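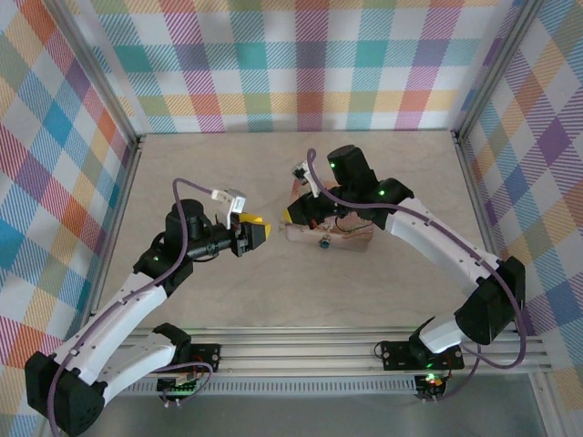
Unit 2: When the bench gets a robot on it
Work and Technology, Sirbridge College, evening section
Notes for 2/17/22

Hi all. A few of you asked for the notes before class so you can scribble on them instead of copying from the board, so I typed mine up. They're my notes, which means they wander. Bring the Fellard reading too, we'll need the table on page 54.

Where we left off

Last time we did the long history, looms and assembly lines and so on, and I could tell that by the end half of you wanted to get to your own workplaces. Fair enough! Tonight is all about one kind of place, the small electronics shop, and one kind of change, a pair of robot arms doing bench work that used to be done by a person with two hands.

I picked electronics partly for selfish reasons. I worked at Storach for six years before I started teaching, building control boxes, and I still have opinions about how a bench should be laid out. You've been warned.

Start with two hands

Have a look at the picture at the top. Two arms on one rail, facing each other, one with a yellow block in its grip and the other reaching down to a wooden block with wires and a little blue part on the front. It's very close to how a person sits at a bench: one hand has something, the other hand is busy at the work.

I'd like you to spend a few minutes on that before we say anything about jobs. When I did this kind of work my left hand was the helper. It steadied things, it handed me things, it scratched my nose. I never once thought about it. The minute somebody wants a pair of machines to do the same job, all of that has to be thought about. Which arm picks up? Where does it wait? What does it do while the other one is in the way? Somebody has to answer every one of those questions, and in most shops the only people who know the answers are the ones at the bench.

So that's our first idea for the night, and it has a name in the reading: hidden coordination. It means the small adjusting that workers do all day without anybody writing it down. Automation digs it up. Sometimes that's lovely for the people doing the work (finally someone's asking!) and sometimes they feel watched, and I've seen both in the same room.

Tasks and jobs

You'll remember we separated these in Unit 1. A task is a thing you do. A job is the bundle of tasks plus the pay, the title, the people you eat lunch with, and whether you can leave early for the dentist. Robots take tasks. What happens to the job gets decided by people, usually in a meeting, usually fast.

Let me give you the Storach case, the way it went while I was there.

We had a bench team of nine. The main product was a control box with 1,276 on the order sheet for a normal month. Each box went through placing, fastening, wiring, checking and packing. The company brought in arms for placing and fastening only. Wiring stayed with us because wires are floppy and rude and never lie the same way twice.

Now, on paper that's two tasks out of five. Sounds gentle, right? But placing and fastening were the easy ones. They were where you rested. You'd do an hour of wiring with your shoulders up around your ears and then you'd swap to placing and chat with Miklós Katona about his motorcycle, and your hands would loosen up. After the arms came in, everybody was wiring or checking all day. The output went up, the number of people stayed the same, and the job got harder on the body. It took us until September to put that into words, and by then two people had sore wrists and one had moved to packing for good.

That's the second idea: what's left over. When you study a workplace, don't stop at the list of what the machine does. Write the list of what the people do now, in order, hour by hour, and see whether the easy parts are still in it.

New work that shows up

There's always some. At our shop it went like this:

Loading and clearing. Somebody puts parts out where the arms expect them and takes finished pieces away. It was supposed to be nobody's main task and became most of Kristóf Vincze's day.

Watching. The company called it monitoring. You're looking at status lights and listening for a sound you don't like. It's tiring in a way that's hard to explain to a manager, because from across the room you look like you're doing nothing.

Fixing small stops. A part sits crooked, the gripper comes down on the corner, the arm waits. You clear it and start it again. A good operator can do it in seconds and a nervous one calls maintenance.

Teaching. Someone has to show the system where things go, and go back over it when the product changes. Csaba Erdős got this at Storach. He had been fastening for eleven years and he was wonderful at it. He also got no raise for the first year, and I'd like us to argue about that in class.

Notice that two of these got called skilled and two didn't. Kristóf's loading never had a title. Csaba's teaching had a title before it had any money. Who decides that? I don't have a tidy answer, I really do want to hear yours.

Talking about it with the people there

Geert Kramer ran our floor, and I gave him a lot of grief back then, so let me be fair to him now. He did one thing I've come to admire a lot. Before anything was bolted down he put tape on the floor where the cell would stand and left it there for three weeks. Everybody walked around it. We found out that the tape blocked the short way to the parts shelf, and that Kristóf Fekete, our left-hander, would have his back to the door. Both got changed. Cost: one roll of tape!

What he did less well was the question everybody had, which was "who's going?" He said he couldn't discuss staffing. He may have been told to say that. But silence gets filled up by rumor in a single lunch break, and people who think they're going stop sharing what they know. Remember hidden coordination? It's in their heads. If they're scared, it stays there.

Compare the Leung case in your packet. They promised in writing that no one would lose hours for a year, and then they asked the bench staff to choose which tasks to hand over first. The staff picked the ones that hurt. Management had planned to start with the ones that were cheapest to automate. The packet gives 3,400 as the yearly training budget per worker, which I'd love to compare to your own employers if anyone is brave enough to ask.

A word about speed

Several of you wrote in your journals that robots are faster. Sometimes! I'd be careful. An arm can be slower than a practiced person on one piece and still finish more by the end of the shift, as long as somebody keeps it fed. It can also be quick on every piece and stand waiting half the morning. When someone gives you a speed, ask what was counted, over how long, and whether the clearing and reloading were in it. In the Fellard table they're left out, and there's a footnote about it in very small type. Find it before class.

In-class work, in pairs

Pick one task one of you did at work this week that needs both hands. Making a sandwich counts, so does changing a dressing or wrapping a pallet.

Write down what each hand does. Use two columns. Don't skip the waiting.

Mark the places where you adjusted to something you hadn't expected.

Swap with your partner and have them act it out using only what's on your paper. (This gets silly. Please don't use real knives.)

Then decide together: if a machine took over just one column, what would the rest of your day look like? Would you want it?

We'll take twenty minutes and then share a few.

For next time

Read the second half of the Leung packet, up to the part about shift changes. Skip the appendix.

Journal, one page: talk to someone whose work changed when a machine came in. Any machine, a self-checkout is fine. Ask them what they did in the easy parts of the day before, and what they do in those minutes now. Change their name if they'd like you to.

If you missed the Unit 1 quiz, see me at the break. I'm bringing the old control box in too, for anyone who wants to see what my wiring looked like on a bad day.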